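Study visits > Clothing and footwear > Grolton

Search reports Enter a keyword Go

Last updated: November 2022

Visit to the Grolton footwear returns and repacking centre

The members' study group visited the Grolton centre at the invitation of its operator, Kornville. The purpose of the visit was to see how boxed footwear is checked and repacked before it goes back on sale. The party was received by Fung-ping Yau, who manages the packing floor and who led the tour throughout. Black knitted sports shoes were among the goods seen during the morning.
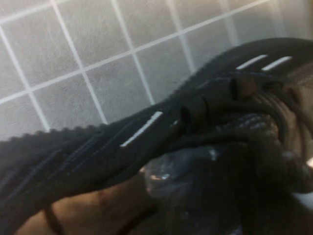
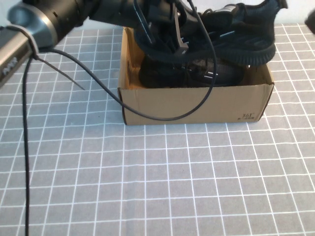
Black knitted footwear with white stripe details, seen at Grolton. The second picture also shows the open box, marked 361°, with the other shoe inside.

Background

The centre occupies a single-storey building on the Stinberg road and opened in April of last year. It handles footwear only. Clothing was dealt with on the same premises for a short period, but the two kinds of goods need different shelving and the clothing work was moved elsewhere. Mrs Yau informed the group that 2697 pairs had passed through the centre in the week before the visit, of which 149 were set aside for closer examination. Seasonal boots make up a growing share of the work at this time of year and take up a good deal more shelf space than sports shoes.

Arrival and checking

Parcels are opened at a long counter beside the loading doors. Each pair is compared with its order slip for size, colour and style. Mismatched sizes are the fault most often recorded. The group was surprised to learn that a customer who has bought two pairs in neighbouring sizes will quite frequently return one shoe of each.

The soles are examined next. Staff are trained to look first at the heel and then at the ball of the foot, where wear from outdoor use shows earliest. On soles with deep ridges, small stones and grit may lodge between the lugs, and a soft brush is kept at every position for this purpose. Knitted uppers call for a different kind of attention. A pulled thread is easily missed on black material, and the lamps over the checking counter were replaced in the spring after a number of such faults had been overlooked.

Laces are checked for length and for missing tips. Reflective details, where a style has them, are wiped with a dry cloth. Solvents are not permitted anywhere on the floor.

Repacking

The greater part of the visit was given over to repacking. The centre's written guidance, known to staff as the Pan sheet after the software in which it is kept, sets out the order of work for each style of box. For an ordinary pair of sports shoes, the first shoe is laid on its side in the box and the second is placed in the remaining space, with heel and toe reversed so that the two lie close together. Laces are to be tucked in before the second shoe is lowered. A lace left hanging over the wall of a box may be trapped when the box is closed, and such boxes tend to open again in the stack.

Members asked whether tissue paper was always used. Mrs Yau replied that it is replaced where the original paper is torn and left out where the maker did not supply it. Paper and silica sachets are kept in trays at the end of each bench and are topped up at the start of a shift.

Damaged boxes were discussed at some length. A box with a crushed corner can often be squared up by hand, but split card cannot be repaired to a standard that shops will accept. The centre holds a stock of plain replacements in four sizes. On the day of the visit this stood at 1074, a figure which Mrs Yau described as low for the time of year.

Storage and despatch

Repacked pairs are held on open racking at the rear of the building, arranged by brand and then by size. The group walked the full length of the racking, which comprises about 107 bays. Labels face the aisle at all times, and boxes are stacked no more than eight high. Despatch takes place twice daily. The afternoon collection had been brought forward and the party was therefore able to see it loaded.

Matters raised by members

One member enquired about single shoes. These are kept for six weeks in case the partner is received separately, after which they are passed to a materials recycler. Another asked whether the inspection record travels with the goods. It does not at present, although Kornville is considering a printed slip inside the lid.

It was noted that the aisle beside the loading doors is narrow for a party of more than 12, and future visits should be arranged in two groups. Sturdy footwear is required on the floor. Tea was served in the upper meeting room of the neighbouring building.

The group wishes to record its thanks to Mrs Yau and her colleagues. Members who would like a copy of the repacking guidance should apply to the secretary in writing.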